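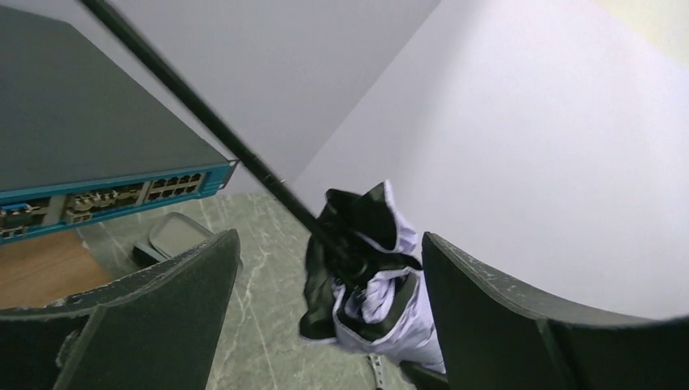 Black fabric with a pale lining.

3 min read

1/ I've had a driver-assist subscription on my car since May. The system is called Prilent and it comes from a supplier named Oprea. I said I'd write up how it has gone, so this is a thread on that. It'll be long.

2/ What it is: lane centering, adaptive cruise, and a feature the app calls Extended Highway. Extended Highway lets you take your hands off the wheel on mapped roads. You still have to look at the road. A sensor on the steering column checks your eyes.

3/ What it isn't: self-driving. The dealer in Grondville used the word "autopilot" twice while we were going over the options sheet. The word doesn't show up anywhere in the contract. The contract says "driver support" on every page.

4/ I read the whole contract, all 20 pages. I did it after I signed, which was the wrong order. If you're shopping for one of these, ask for the PDF before you go in. They will send it if you ask.

5/ The section to read is the one on mapped roads. The list of supported highways isn't in the contract. It's in the app, and it can change. Mine has changed 2 times. Once they added a bypass I never use. The second time they took out a stretch of the road I drive to work.

6/ The removal wasn't announced. I was driving along with it on, got the chime, and the wheel icon went gray. I thought the sensor was dirty. I looked it up in the app that night and the stretch was missing from the map.

7/ I wrote to support. They answered the next morning, which was quicker than I expected. The reply said the stretch was "under review due to lane marking changes." It's true that the county repainted there. The old lines still show through in places, and the car used to wander a little between the two sets.

8/ So I think pulling it was the right call. I would have liked a message before I got to it at highway speed.

9/ Price. The first months were free with the car. Now it's $400 a year. You can also pay by the month, but it comes out to more unless you only want it for a road trip or two.

10/ If you cancel, lane centering goes away too. I didn't catch this at first. On the older version of the same car, lane centering was just part of the car. Now it's in the package. You keep emergency braking and the blind spot warning either way.

11/ How it drives. On a straight, dry highway with decent paint it's very good. It holds the middle of the lane better than I do. It leaves a big gap in front, even on the shortest setting, and people cut into the gap. Then it brakes to make a new gap. In heavy traffic I turn it off.

12/ Rain is a mixed bag. Light rain, no problem. In hard rain it hands control back, and it gives you 6 seconds to take the wheel. That sounds short written down. In the car it has been enough for me every time, but I keep my hands in my lap and don't hold a coffee.

13/ Low sun is worse than rain. There's a hill on my drive home where it quits on nearly every clear evening. Same spot, same chime. I take over at the bottom of the hill now and don't wait for it.

14/ Construction zones: don't use it. The manual says so and the manual is right. It followed an old lane line toward a row of barrels once and I steered out of it. It would maybe have caught the barrels by itself. I wasn't going to find out.

15/ The eye sensor. It works fine with regular glasses. With my darker sunglasses it complains, and after a few complaints it locks you out until you park and restart the car. I bought a lighter pair and the complaints mostly stopped.

16/ It also doesn't like it when I lean over to the vents. Fair enough.

17/ Updates come over the air. You need decent signal or home wifi, and you can't drive while one installs. I set mine for 2 a.m. and it's done by morning. One update moved the following-distance button from the wheel to the touchscreen. I still reach for the old button. I've asked them to put it back.

18/ Data. The car uploads clips when it hands control back or when you brake hard while it's on. You can turn this off under Privacy, then Vehicle Sharing, then scroll all the way down. It's on by default. Turning it off hasn't changed anything about how it drives that I can tell.

19/ Insurance. I asked my company if having Prilent lowers the rate. It does not. I also asked if it raises the rate. It does not. They did ask me to confirm that I understood the driver is responsible at all times, and they wanted this in an email.

20/ A few people asked how it compares to Tado. I had a Tado car on loan while mine was in for a recall. Tado keeps your hands on the wheel the whole time, so it's a different thing. It's smoother in stop and go and it doesn't leave the giant gap. It gives up sooner on curves. There's no subscription, or there wasn't on the loaner.

21/ If my drive were mostly town streets I'd take Tado. For long highway trips I'd take Prilent. We drove out to the coast and back with it on most of the way, and my shoulders weren't sore at the end, which they usually are.

22/ Am I renewing? For one more year, yes. If they remove more of my road I'll drop it. I have the renewal set to manual. It's set to auto when you get it, so check yours.

23/ Things I'd ask at the dealer before buying: which features stop when the subscription stops. Whether the plan transfers if you sell the car (mine doesn't). Where the road map is posted. Whether the test drive can go on a highway you really use and not the loop behind the lot.

24/ Replying here to the question about towing. It shuts off when a trailer is plugged in. A bike rack with no wiring is fine. A bike rack with lights counts as a trailer, as far as the car is concerned.

25/ And to the one about motorcycles: it sees them on the screen, in the next lane and ahead. I haven't had one cut in close so I can't say what it does there.

26/ Adding one correction. I said in an older post that you can set the chime volume. You can set it for navigation and for parking. The handover chime is fixed.

27/ I'll add to this after winter. I want to see what it does with salt on the sensors and snow over the lines. My guess is it'll be off a lot.

More from this account
Prilent update notes: what moved and where to find it
Recall visit, start to finish
Charging at the Grondville park and ride
A week with the Tado loaner
Which sunglasses set off the eye sensor
Dealer fees I got taken off the bill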